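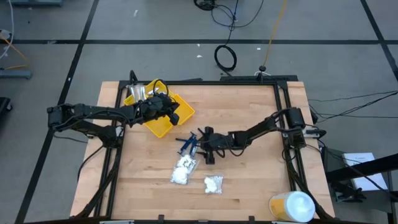
Zwischenbericht an den Fördergeber
Vorhaben Arkora - Greifervergleich für das zweiarmige Sortieren und Verpacken von Kleinteilen
Berichtszeitraum bis einschließlich November
Verfasst von: Rocío Godoy, Projektleitung, Zevunmont

1. Gegenstand und Stand des Vorhabens

Arbeitspaket 2 umfasst den Vergleich zweier Greifervarianten an einem zweiarmigen Tischaufbau. Untersucht wird, welche Variante sich für das Greifen und Ablegen von Beutelware, Handwerkzeugen und zylindrischen Gebinden eignet, ohne dass zwischen den Objektklassen ein Werkzeugwechsel nötig wird. Der Aufbau ist seit Beginn des Berichtszeitraums in Betrieb. Die Vorversuche sind abgeschlossen, die Hauptversuche zu Variante A ebenfalls. Variante B liegt gegenüber dem Arbeitsplan zwei Wochen zurück, siehe Abschnitt 5.

2. Versuchsaufbau

Die beiden Arme stehen einander an den Längsschienen des Tisches gegenüber und greifen von links und rechts in den gemeinsamen Arbeitsraum. Die Tischfläche besteht aus hellem Holz und ist mit dunklen Schienen eingefasst. Eine Umrüstung auf eine mattgraue Auflage wurde geprüft und verworfen. Die Streifen in der Holzoberfläche führen bei der Segmentierung transparenter Beutel zwar zu Fehlkanten, der Fördergeber hatte im Kick-off jedoch ausdrücklich eine nicht aufbereitete Arbeitsfläche verlangt.

Als Objektsatz dienen gelbe Kunststoffbehälter, dunkelblaue Werkzeuge, Klarsichtbeutel mit weißen Kleinteilen und ein zylindrisches Gebinde mit rundem Deckel. Die Beutel unterscheiden sich in Füllung und Größe. In einem Teil der Startanordnungen liegen sie frei auf dem Tisch, in anderen berühren oder überlappen sie sich. Die Behälter werden auch verdreht zur Tischkante vorgegeben, damit die Ablage nicht auf eine feste Orientierung hin optimiert werden kann.

Die Ansteuerung läuft über den Regler Gamow in der Fassung, die mit dem Teilprojekt Arancibia abgestimmt ist. Beide Arme werden mit identischen Beschleunigungsgrenzen gefahren. Die Kollisionsüberwachung zwischen den Armen ist aktiv und wird in keinem Versuch abgeschaltet. Die Kameraposition bleibt über alle Reihen unverändert. Nach jedem Greiferwechsel wird die Hand-Auge-Kalibrierung geprüft und bei Überschreiten der Toleranz wiederholt.

3. Durchgeführte Arbeiten

Variante A arbeitet mit starren Fingern und fester Fingergeometrie. Variante B verwendet dieselbe Antriebseinheit, jedoch nachgiebige Fingerkuppen mit austauschbarem Belag. Beide Varianten werden am gleichen Flansch montiert, der Wechsel dauert mit Kalibrierprüfung 20 Minuten.

Für Variante A wurden 23 Startanordnungen abgearbeitet. Jede Anordnung wurde mit 12 Wiederholungen gefahren, davon die Hälfte mit vertauschter Zuordnung der Arme. Die Vertauschung war im Antrag nicht vorgesehen. Sie wurde aufgenommen, nachdem in den Vorversuchen eine Abhängigkeit vom eingesetzten Arm aufgefallen war. Ursache war ein Versatz in der Werkzeugmittelpunktdefinition des rechten Arms. Der Wert ist korrigiert, die betroffenen Vorversuche sind in der Auswertung gesperrt.

Für Variante B liegen bisher nur Einzelversuche vor. Sie dienten der Einstellung der Greifkraft und der Auswahl des Belags und gehen nicht in den Vergleich ein.

4. Zwischenergebnisse

4.1 Werkzeuge
Variante A greift die Werkzeuge zuverlässig, sofern sie quer zur Fingerschließrichtung liegen. Liegen zwei Werkzeuge dicht nebeneinander, fehlt für den äußeren Finger der Einfahrraum. Die Planung weicht dann auf einen Griff am Ende des Werkzeugs aus, der beim Anheben zum Verdrehen neigt. Eine schmalere Fingerkontur würde das Problem mindern, verringert aber die Auflagefläche bei den Gebinden.

4.2 Klarsichtbeutel
Die Beutel sind für Variante A die schwierigste Objektklasse. Fehlgriffe entstehen überwiegend dort, wo sich zwei Beutel überlappen und der obere nur wenig Füllung unter dem Griffpunkt hat. Der Beutel wird in diesem Fall an der Folie gefasst und rutscht beim Transfer ab. Dicht gefüllte Beutel sind unkritisch. Eine Erhöhung der Greifkraft brachte keine Verbesserung und verformte in einem Fall den Inhalt.

4.3 Gebinde
Das zylindrische Gebinde lässt sich am Mantel sicher greifen, solange der Abstand zur Schiene ausreicht. Steht es nahe an der Tischkante, gerät der Unterarm in die Sicherheitszone der Schiene und der Regler bricht die Bewegung ab. Diese Abbrüche werden getrennt von Fehlgriffen gezählt, da sie den Bauraum betreffen und für beide Varianten gleich ausfallen dürften.

4.4 Ablage in die Behälter
Die Ablage ist weniger kritisch als im Antrag angenommen. Bei gedrehten Behältern wird der Rand gelegentlich berührt und der Behälter verschiebt sich. Die Beobachtung der Behälterlage wurde daher in jeden Greifzyklus aufgenommen. Die Zykluszeit steigt dadurch geringfügig, die genauen Werte folgen mit dem Datensatz zu Variante B.

5. Abweichungen vom Arbeitsplan

Der Rückstand bei Variante B geht auf die Fingerbeläge zurück. Die erste Lieferung wich in der Härte von der Spezifikation ab und wurde zurückgegeben. Der Ersatz ist eingetroffen und geprüft.

Eine zweite Abweichung betrifft die Leitungsführung. Die Kabelschlaufen am Handgelenk begrenzen den nutzbaren Drehbereich der letzten Achse stärker als in der Simulation angesetzt. Der Bereich wurde im Regler entsprechend eingeschränkt - für beide Arme und beide Varianten gleich, um die Vergleichbarkeit zu erhalten. Eine Durchführung der Leitungen durch den Arm ist mit der vorhandenen Mechanik nicht möglich. Die Einschränkung wird im Abschlussbericht als Randbedingung ausgewiesen.

Mehrkosten entstehen aus beiden Punkten nicht. Der Personaleinsatz verschiebt sich innerhalb des bewilligten Rahmens.

6. Weiteres Vorgehen

Die Hauptversuche zu Variante B beginnen mit den Beutelanordnungen, da hier der größte Unterschied erwartet wird. Startanordnungen und Zahl der Wiederholungen bleiben gegenüber Variante A unverändert. Anschließend folgen Werkzeuge und Gebinde. Die Rohdaten zu Variante A werden dem Teilprojekt Arancibia bereits vorab übergeben, damit die Auswertung der Kraftverläufe parallel anlaufen kann.

Vom Fördergeber wird eine Entscheidung zu folgendem Punkt erbeten: Die Verlängerung von Arbeitspaket 2 um zwei Wochen soll kostenneutral zulasten des Puffers in Arbeitspaket 3 erfolgen. Ein formloser Bescheid ist ausreichend.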